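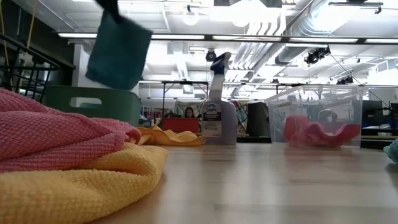

Fig. 4 – Cloths and green bin

4. Washing textiles and soft items

Read section 3 first if the machine is new. Skurnthorpe flats have the Finico 900 under the worktop, the Jorkska house has the older McIver. Same steps for both unless it says otherwise.

4.1 Before you load

1. Turn on the water tap behind the machine. Quarter turn, handle in line with the pipe.
2. Check the drain hose is hooked over the sink pipe. Not just resting on it.
3. Sort. Cloths and towels in one load, soft toys in another, anything with a zip goes on its own.
4. Empty pockets. Tissues are the worst.

Note: new coloured cloths bleed. Wash them seperately the first 2 times, cold.

4.2 Cloths and towels

1. Load loosely, up to the line on the door seal. No further.
2. Powder in the left drawer. One level scoop, two if greasy.
3. No softener. Cloths stop soaking things up.
4. Turn dial to Cotton 60. On the McIver this is marked C.
5. Press start, wait for the click.

Full cycle is 132 minutes. The display counts down but sticks near the end while it balances the drum – leave it, don't switch off at the wall.

4.3 Soft toys 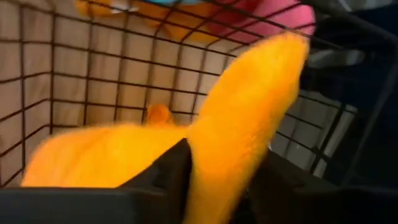
1. Read the label. Surface wash only means a damp sponge and no machine.
2. Take off ribbons, bells, anything tied on. Battery packs out.
3. Check the seams. Open seam = sew it first or you'll be picking stuffing out of the filter.
4. Put each toy in a net bag, or a pillow case with a knot in it.
5. Wool/Delicate, 30, slow spin. Liquid only, half a cap.
6. Squeeze out in a towel after. Don't wring.
7. Dry flat on the rack, turn over at bedtime. Thick ones can take a couple of days.

CAUTION: no soft toys in the tumble dryer. Glued eyes come off and long pile goes hard.

4.4 After every wash

1. Door open a hand's width.
2. Wipe the seal, inside the fold aswell.
3. Tap off if you're going away.

Filter – clean every month. Shallow tray underneath, unscrew slowly, let it drain, rinse, screw back tight.

4.5 If it stops

Flashing tap light: tap is off or hose kinked.
Flashing door light: push the door again, firmly.
E2 on the Finico: drain blocked, do the filter.
Won't spin: load is uneven. Open, spread it out, spin again.

CAUTION: never force the door. Wait for the lock to release.

Descaler: 100 g in the empty drum, hottest wash, next one due December. Then write it on the card inside the cupboard door.

Still stuck, leave a note for Isla Rutherford with the flat number and what the light is doing.

Revised 2021-06-29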